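Unit 4: Budgeting for Hand-Held Gripper Equipment

Course handout, Equipment Planning for Automation Projects
Kulla Technical Institute, Department of Applied Automation

4.1 Purpose of this unit

Students will prepare a one-year equipment budget for a small work cell in which operators handle household articles with hand-held grippers. The budget is to be submitted in the format used by the Institute's purchasing office. A request that lists only the purchase price of the grippers will be returned without a grade.

4.2 Capital items and consumables

A capital item is bought once and kept on the equipment register. A consumable is bought repeatedly and charged to the operating account. The gripper body, its arms and its metal inserts belong to the first group. The finger pads belong to the second, although suppliers often quote them as part of the body. Students should ask for a separate price for pads in every quotation.

Pads are to be inspected with the jaws open over a plain, light surface. Torn edges and lifted strips are recorded on the inspection sheet, and the sheet is kept with the budget file. 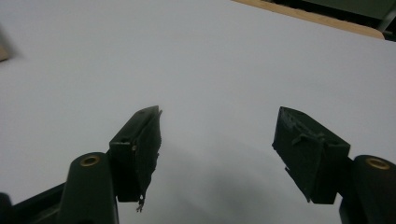
Harb objected at the September review that pads should stay in the capital line for the first year, on the grounds that a new cell has no wear record and any figure for replacements would be a guess. The objection is a fair one. The Institute's position is that a guess entered openly in the operating account can be corrected at mid-year, while a guess hidden in a capital purchase cannot.

4.3 Worked figures

The figures below are for the Nerton cell and are to be used in Exercise 4.

Grippers in service: 6
Spare pad sets ordered at start of year: 9
Operating allowance for pads and small parts: $500
Reserve for unplanned replacement: $1,000

The reserve is held by the department and may not be spent on additional grippers. Any part of it left at the end of the year goes back to the general fund. Students should state in writing who may release it and what record of wear must be shown first.

4.4 Work surface and handled articles

The table and the articles to be handled are frequently left out of first drafts. A plain white top makes small parts and debris easier to see, and a replacement top should be priced along with the table. Articles should be chosen to match the tasks in the project plan. Picture frames are useful for this purpose: they combine a broad, flat shape with small fittings on the back, and they can be bought locally at low cost. They are entered under consumables.

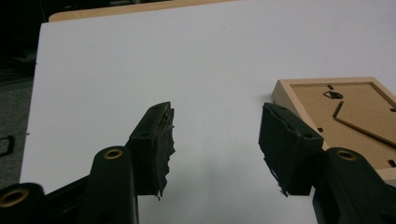
Figure 4.2. Gripper with worn pads at the white table; picture frame placed face down.

4.5 Comparing quotations

At least two quotations are required. When the Roltov quotation is compared with any other, the following points must be brought to the same basis:

- price of the body without pads
- price of one pad set, and the smallest quantity sold
- delivery time for pads ordered during the year
- shipping charges and who pays for returns

A lower body price does not settle the matter if pads are sold only in large lots. Delivery time also has a cost, as a gripper waiting for pads is out of service and its operator must be given other work.

4.6 Exercise 4

Prepare the Nerton budget on a single page. Show capital and operating lines separately. Attach a short note, no longer than one page, explaining how the spare pad order would change if two more grippers were added at mid-year. State any assumption about the rate of wear.

Reading for the next unit: purchasing manual, sections on service agreements and disposal.

Contact the Department Office | © 2021 Kulla Technical Institute | Back to top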